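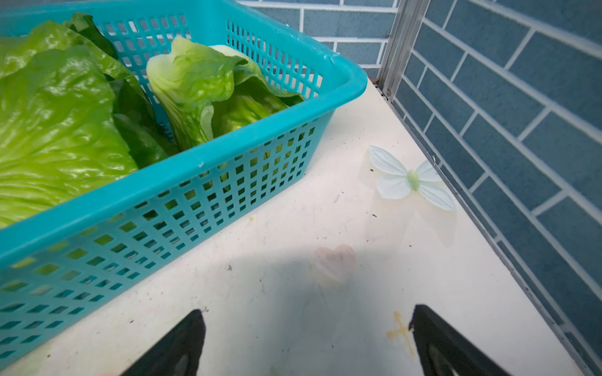

Lettuce in a teal basket.

4. Showing a film with subtitles

This section covers loading a subtitled film into the Randix player, picking the subtitle track and saving the screening so it can be run again. It assumes the projector has been set up as described in the section before this one.

4.1 Loading the film

1. Switch on the player and wait for the Library screen.
2. Plug the drive into the port marked Media. The port on the back is for updates only.
3. Select Import, then the title. For this guide the title is Rana, the Polish feature supplied on the Jidska demo drive.
4. Select Copy to Player. A full-length feature takes over 20 minutes to copy.
5. When the title turns from gray to white, select Eject and remove the drive.

Caution: Do not pull the drive out while the title is gray. The copy will be listed as complete but will stop partway through the film.

4.2 Choosing subtitles

1. Highlight the title and press Options.
2. Open Subtitles. Rana has two tracks, English and English (full). The full track also carries song lyrics, street signs and off-screen sounds.
3. Select a track and press OK.
4. Go to Preview and play a scene with dialogue. Check that the bottom line of text falls on the screen and not on the masking below it.
5. If the text is too low, return to Subtitles and raise Position by one step at a time.

Note: Polish letters such as ł, ą and ż need the extended character set. If the director's name, Sławomir Szulc, shows a blank box in place of the ł, open System, then Text, and set Characters to Extended. Restart the player before checking again. 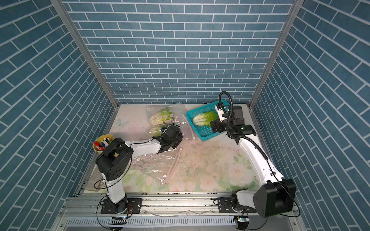 Robot arms in front of blue brick-pattern panels.

4.3 Correcting the timing

Subtitles made for a different release of a film may run early or late.

1. Play the first scene with speech and pause on the first spoken word.
2. Press Sync. Use the left arrow if the text is late and the right arrow if it is early.
3. Jump to the last reel and compare again.
4. If the start matches but the end does not, the frame rates differ. Open Sync, then Rate, and choose Match to Picture.

4.4 Saving the screening

1. Press Menu and select Save as Screening.
2. Enter a name of your own, for example Tuesday Matinee.
3. Set Lock to On. This keeps the track, position and timing as they are - volume can still be changed from the remote.

Saved screenings can be moved to a second player with the Pistness transfer cable. See Section 7.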